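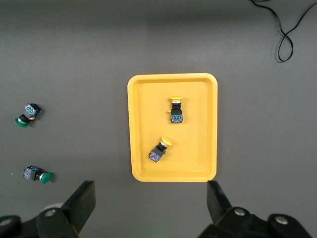 Joscha Kramer has asked whether a museum of doorbells and factory switches can fairly call itself a museum while it has no front door. Fair point, and the door is item one.

Altlow Switch and Bell Collection
Progress report to the Hinrichs Fund, 6/9/21

The door. The old one came off in good order and the new one was delivered four inches too narrow. Kernon, who made it, have been polite and slow. We use the side entrance, past the bins, and visitors have taken it well. One asked if the bins were part of the tour.

Cataloging. Of the 437 objects in the Zetora bequest, 300 now have a number, a label and a shelf. The rest have a shelf. The late Mr. Zetora kept his own records in a private shorthand, and Malte Fröhlich has worked out most of it, apart from a small drawing of a fish that appears next to 16 of the bells. We have put "fish" in the notes field and moved on.

Push buttons are finished. Bell pulls are nearly finished. Buzzers were put off until the neighbors go on vacation.

Money. We are under on shelving and over on heating. The boiler was described to us as "characterful" when we signed the lease, and we should have asked what that meant. A full breakdown is attached, with the plumber's bills on their own page so that they can be read sitting down.

Schools. We planned for 9 class visits and have had two. The first went well. The second went well for the children, who found the fire bell. It works, and we have now written "working" on its card and moved it up a shelf.

Next period. We expect to number the remaining objects, hang the door and open the upstairs room by October. The upstairs room depends on the stairs, which the building inspector would like to see again after the handrail is fixed. We would like to carry the unspent shelving money over to the handrail and need your okay in writing before we order it.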